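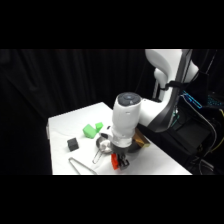 Gallery > Play Corner > Small Things on a White Table

Galleries Playroom Kitchen Finds Seasonal Guestbook

Blocks, a Strainer and a Good Deep Bowl

Welcome, and do stay a while! Anyone who has followed these pages from Umden knows how fond I am of the odds and ends that gather in a play corner, the kitchen castoffs especially, and I have been meaning to give them a gallery of their own since September. I started with the big basket from the Skitdale rummage sale (15 dollars for the lot, and I would have paid more) and then went through my own drawers, which was a mistake, as I now own fewer kitchen tools than I did on Friday morning.

The strainer is the piece I would save from a fire. It's a shallow little mesh one with a wire handle, and a white ball sits in it as if the two had been sold together. I do like having tongs on the table too – the plain bent wire kind, nothing fancy – and lime green blocks look so cheerful on white that I never bother with a patterned cloth anymore. My old one went to the church hall in Bowen, where I hear it is doing very well under the coffee urn.

Now for the bowl, black and round and big enough to make one red cube look quite small at the bottom of it. The blue and the green are still out on the white, and I think those are my favorite colors of the whole bunch, though I change my mind about that every time I set things out. The cubes have faint raised or pressed marks on them, too faint for me to make out here, and I have a soft spot for that sort of detail on a plain toy. 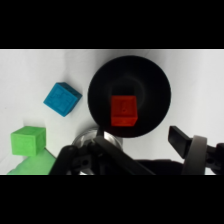

A reader in Torura wrote to ask whether a wooden bowl wouldn't be kinder on the ears, as hers is metal and every block that goes in can be heard from the yard. She has taken to laying a folded dishcloth in the bottom, and says it helps a good deal until somebody decides the dishcloth is a hat. I have tried felt at my house, cut to a circle with the pinking shears, and it has held up for 2 winters now with only a little fraying along one side.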